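Stivier Textilüberzug für Fünffingerhände, Paar

Preis pro Paar: 86 Euro
Lieferumfang: ein Überzug links, ein Überzug rechts, zwei Manschetten mit Klettlasche
Artikelnummer: 467
Farbe: schwarz
Verfügbar: ab Lager, nächste Lieferung im März

Getestet und aufgeschrieben von Zinhle Molefe

Ich gebe zu, ich war lange Team nackte Hand. Wer eine Fünffingerhand kauft, zahlt schließlich für die Mechanik und will sie nicht unter Stoff verstecken, dachte ich. Dann kam der dritte Kunde in einem Monat, dem Krümel in die Fingergelenke geraten waren, und ich habe mir die beiden Überzüge, die wir im Programm haben, endlich mal richtig vorgenommen: den Stivier und den Fourie Grip. Dazu als Vergleich die blanke Hand und unseren alten Zweibackengreifer von Davinier, der hier sowieso immer herumliegt.

Was ist das überhaupt?

Ein Handschuh, klar - aber einer, der für Roboterhände geschnitten ist. Der Daumen sitzt weiter außen als bei einem Arbeitshandschuh aus dem Baumarkt, und an den Fingerkuppen ist der Stoff einlagig, damit der Griff nicht schwammig wird. Die Manschette wird getrennt angelegt und hält das Ganze am Unterarm fest. Man kann die Kabel darunter oder daneben führen. Ich führe sie daneben, dann sehe ich gleich, wenn eines klemmt.

Anziehen dauert beim ersten Mal ewig. Ehrlich, ich habe geflucht! Der Trick ist, die Hand vorher komplett öffnen zu lassen und mit dem kleinen Finger anzufangen, der Daumen kommt ganz zum Schluss. Kerttu Kiiskinen aus unserer Werkstatt macht es genau andersherum und ist trotzdem schneller als ich, also probiert einfach, was euch liegt. Bitte dabei immer die Motoren stromlos schalten.

Wie wir verglichen haben

Küchenaufgaben, weil die meisten Anfragen gerade von dort kommen. Brot, Schüsseln, Tücher, ein paar Verpackungen. Pro Überzug haben wir 600 Griffe gemacht, alle ferngesteuert, abwechselnd von Kerttu und Raghda Hijazi. Die beiden steuern ziemlich unterschiedlich: Raghda packt zu, Kerttu tastet sich heran. Für so einen Test finde ich das ganz praktisch, denn ein Überzug, der nur bei einer von beiden funktioniert, hilft euch im Alltag wenig.

Brot war für mich die spannendste Aufgabe. Die Kruste ist rau und verzeiht viel, die weiche Seite dagegen drückt sich sofort ein. Mit der blanken Hand hatten wir auf der Krume ständig Dellen. Mit dem Stivier wurde das deutlich besser, der Stoff verteilt den Druck ein bisschen. Der Fourie Grip hat beschichtete Fingerkuppen und hält noch fester, nimmt aber auch gern mal Krume mit, und die bekommt man dann nur mit der Bürste wieder herunter. Der Davinier hat die Scheiben brav angehoben, solange sie mit der Kante zu ihm lagen. Flach auf dem Tisch: keine Chance.

Bei glasierter Keramik dreht sich das Bild um. Da hat der Fourie Grip die Nase vorn, und zwar mit Abstand. Der Stivier rutscht auf glatten Rändern, wenn man nur mit Daumen und Zeigefinger greift. Mit beiden Händen von außen an die Schüssel geht es gut, nur muss die Steuerung das eben hergeben. Wer viel Geschirr bewegt, sollte also lieber zum Fourie greifen oder sich die Noppenversion von Trendex anschauen (die haben wir bestellt, aber noch nicht selbst probiert, deshalb sage ich dazu erst mal nichts).

Noch ein Wort zur Unterlage. Wir arbeiten auf einer Schneidematte mit Raster. So kann man Gegenstände zwischen zwei Durchgängen ohne langes Messen wieder an dieselbe Stelle legen, und der Stoff gleitet darauf besser als auf einer rohen Tischplatte. Kostet wenig und lohnt sich sehr.
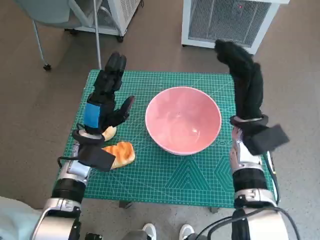

Zur Passform: Der Überzug sitzt bei Händen in normaler Erwachsenengröße stramm, bei kleineren Modellen wirft er Falten in der Handfläche. Eine kleine Größe ist laut Hersteller in Arbeit. Bis dahin könnt ihr die Manschette enger stellen, das hilft ein wenig, aber die Falten bleiben. Dumisani Moodley hat bei seiner Hand die Innennaht versetzt und ist damit zufrieden - auf eigene Gefahr natürlich, umgenähte Ware nehmen wir nicht zurück.

Gewaschen wird bei 30 Grad im Wäschenetz, ohne Weichspüler. Der macht die Kuppen glatt, und dann war es das mit dem Griff. Bitte nicht in den Trockner. Unser Testpaar ist nach etlichen Wäschen an den Fingerspitzen leicht aufgeraut, sonst sieht es noch gut aus. Die Klettlasche sammelt Fusseln, die zupfe ich mit einer Pinzette heraus.

Was mir nicht gefällt: Die Finger brauchen mit Überzug etwas mehr Kraft zum Schließen. Bei kräftigen Antrieben merkt man das kaum, bei schwachen sehr wohl, und wer über den Motorstrom regelt, muss seine Schwellwerte neu einstellen. Für Hände mit Tastsensoren in den Kuppen würde ich den Stivier nur nach einem eigenen Versuch empfehlen, bei uns kamen leichte Berührungen teilweise gar nicht mehr an.

Passt gut, wenn ihr Lebensmittel, Textilien oder Kartons greift und die Gelenke sauber halten wollt.
Passt weniger, wenn ihr vor allem Glas und glatte Keramik einhändig hebt.

Einzelne Überzüge (nur links oder nur rechts) gibt es auf Anfrage. Leihpaare verschicken wir auch, schreibt dazu bitte an Tamsin Nguyen-Tran im Vertrieb und nennt gleich Handmodell und Umfang am Handgelenk.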